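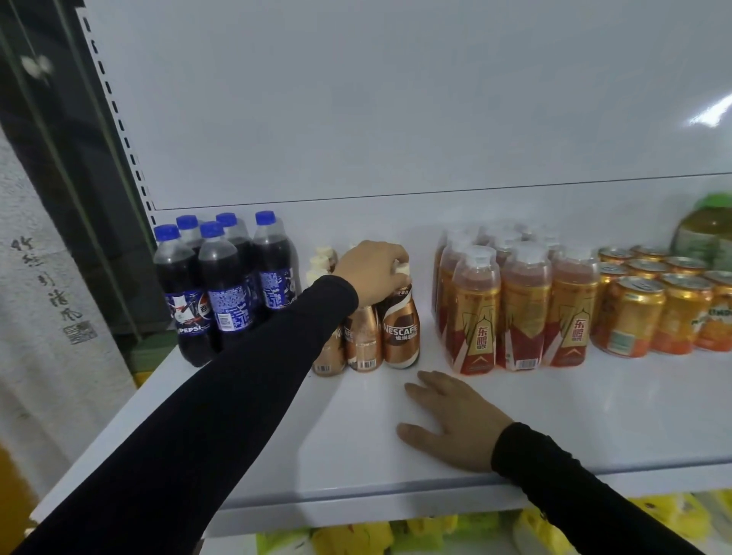
Leltano-clubs Digest, Vol 4, Issue 81

From: Sketby team mailbox
To: leltano-clubs
Date: 11th April
Subject: Re: [leltano-clubs] Shelf task, how are you all doing the drinks?

Hi all,

Jumping in on this one as it's pretty much all we've talked about at Sketby this month. We're the after-school club that did the pallet thing last season (sorry again about the tape on the floor). For the newer people on the list, we went with learning from demonstrations this year. We do the shelf by hand, in black sleeves, same reach every time as far as a bunch of teenagers can manage that, and then the robot gets to chew on it all night.

Quoting the bit I want to answer:

> We have read the Leltano shelf rules twice and we still
> can't agree on how much to fuss over the drinks. Do you
> pick bottles by the cap or by the body? One half of our
> group says the cap is the easiest thing to see so why
> not go for it. The other half says it will slip or swing
> and knock over the row. Also do cans need two hands or is
> that just showing off? And is anyone leaving the
> shrink-wrapped packs alone? We'd rather not start over
> in the last weeks. We only have the shelf at Srisuk on
> loan and the packs are a pain to put back together once
> somebody has opened one.

OK, so, our answers. They're opinions! Two other clubs will write back tomorrow and tell you the reverse.

1. Caps. We're a cap club now, at least for the coffee. The little Nescafé bottles taper, so there's not much of a straight side to hold, and when they're standing close together your fingers can't get down between them without shoving the neighbors. Coming in from above and pinching the white cap is way cleaner. Your second group is right that they swing, though. We lost a lot of runs to it. What fixed it for us was lifting just clear of the shelf and moving slowly, plus a rule that the free hand goes flat on the shelf before the other one grabs anything. It looks silly, like someone's leaning on a counter waiting for a bus, but it stopped people from hovering the spare hand in front of the labels, and our grasp detection got a lot less confused.

The big Pepsi bottles are another story. We tried caps there too and gave up. They're heavy and they want a hand around the middle. If you find a way, please post it.

2. Cans. Two hands, and no, it isn't showing off. Our rule says the can has to end up with the logo facing out, and the Mirinda cans are the worst for this. They're orange all the way around, so if you only glance at one you can't tell how far it still has to turn. We hold the top half with one hand, bring the other one in underneath with the palm open, and tip the can until we can see the ingredients panel or the barcode. Once you know where that white panel is you know where the logo is, and then it's just turning. Our first version did it with one hand and a sort of finger roll that one of our juniors is really good at. Nothing else on earth can do it, including the robot, so out it went.
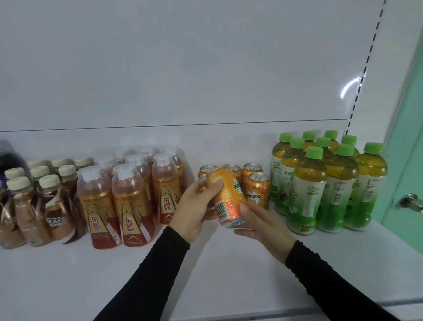 3. Shrink-wrapped packs. Leave them wrapped! We treat the Dongpeng pack as one big object that sits there and doesn't move. The plastic catches the light all over the caps, and our depth readings on it are garbage, so we told Mado (that's our planner, named after a dog) to draw a box around the whole pack and stay out of it. As I read the rules you only lose points for a pack if you bump it. If somebody from the organizing side reads this, can you confirm? We asked once before and got a very nice reply that didn't answer the question.

4. Green tea. You didn't ask, but I'm telling you anyway. The green caps are lovely for detection and the bottles stand in staggered rows, so from the front you see bits of everything and it's easy to think there's one bottle where there are two. We work front row only, left to right, and don't touch the back until the front is done.

Now for the numbers, as somebody always asks. We've recorded 156 runs and kept 81. Most of what we threw out was from the first days, when everyone had a different idea of where to put their hands. If I could go back I'd spend a whole meeting just practicing with nothing recording. We didn't do that. We were excited and had snacks.

About the loaner shelf: we had one too before we bought ours, and we marked the spots where things stood with pencil on the white surface. It wipes right off with a damp cloth. Take a picture of each row before you start and it takes no time to reset. The slotted uprights are handy for checking the height as well, just count holes and write it down, because somebody WILL move a shelf up one notch to fit a taller bottle and then say nothing.

Questions back at you:

— what are you using for the bottles at the back? Do you pull the front ones out first or reach over?
— is your shelf glossy? Ours throws a bright reflection on the back panel and we've been turning lamps off one at a time to find it
— would Srisuk be up for swapping runs? We could send you 3 of our better can ones to look at, and we'd love to see how your cap people and your body people differ

We meet again before the April deadline, so if you have something you want us to try on our shelf, send it over and we'll squeeze it in at the end of the session.

Cheers from everyone at Sketby

PS: whoever borrowed the long cable at the last Leltano meetup, it's the gray one with the blue tape, and we'd like it back please :)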